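November 13, 2022

Left the flat at six to be sure of the early train, and was sure of it, and stood on the platform being sure of it for an hour and a half. The timetable on my phone was the summer one. I'd saved it in August as a picture, feeling very organised, and a picture doesn't update itself however sternly you look at it.

The cafe at the station opens at eight on Sundays. The vending machine took my coins and offered me water, then thought better of it.

Covadonga rang while I was waiting to ask if I was at the hotel yet. I said I was at platform 3. She said she'd told me to use the Wasex app, and I said I had used the Wasex app, which wanted a password I set up two phones ago and a code sent to an address I no longer have. She made the noise she makes.
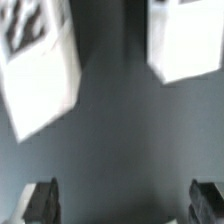
Farzad Shirazi
Travel diarist

Got in at lunchtime with my seat reservation for a train that had left without me, or had never existed, depending on who you ask. I asked two people. The man at the desk wanted 60 euros for the change. The woman next to him wanted 4. I paid the woman.

The Hotel Urquijo had me down for December. Same day, wrong month, and there it was in my own confirmation, in quite large letters, under a photo of the pool. They had one room left, on the side with the bins, for 169 a night – almost double what I'd booked. I took it and tried to look like someone who prefers bins.

The pool is shut until spring, so December me would have been disappointed too.

Walked down to the harbour in the rain before supper. Good fish soup, bad wine, a waiter who called me "captain" for no reason I could find. Covadonga arrives tomorrow on the 10.40, or so her phone says. I've told her to bring a book.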